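Search this site Go
Home | Modules | Reading lists | Staff | Contact

Words and Things: Notes for Week 7
Tutor: Zuweira Sarpong

Last time we got as far as borrowed words, and I promised (rather rashly, given how long the February session ran over!) that we would come back to how a word changes its meaning while it is still at home. So do have your notes on borrowing by you, though you won't need them for the first half.

The easiest kind of change to spot is narrowing. "Meat" once meant food of any sort, and you can still hear the old sense in "sweetmeat". "Deer" was any animal at all, as its German cousin "Tier" still is, and "starve" simply meant to die, of whatever cause. I find that last one rather sad, and students always remember it.
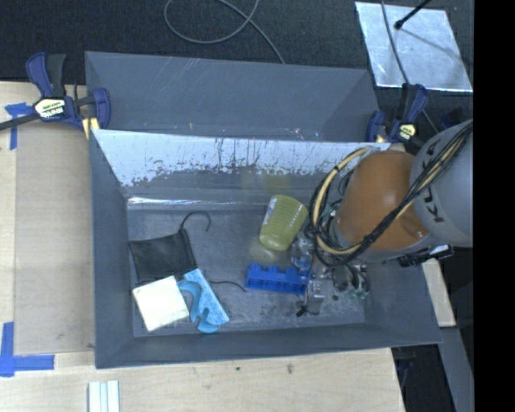 Widening goes the other way, and it tends to be slower. A "bird" was at first a young bird, a chick, and the general word was "fowl". Over the centuries the two more or less swapped places, and I do wish we had time to follow them properly. Kartini Yusof's chapter in the reader does it beautifully, with plenty of quotations, and it's only short.

Then there is the matter of words going up or down in the world. "Nice" meant foolish, "silly" meant blessed, and a "knave" was just a boy. For the seminar, please choose 2 words from the list at the back of the reader and look up their earliest senses in a good historical dictionary. Po-yen Chung will be taking the second group, in the room upstairs.

Last updated: May 4, 2022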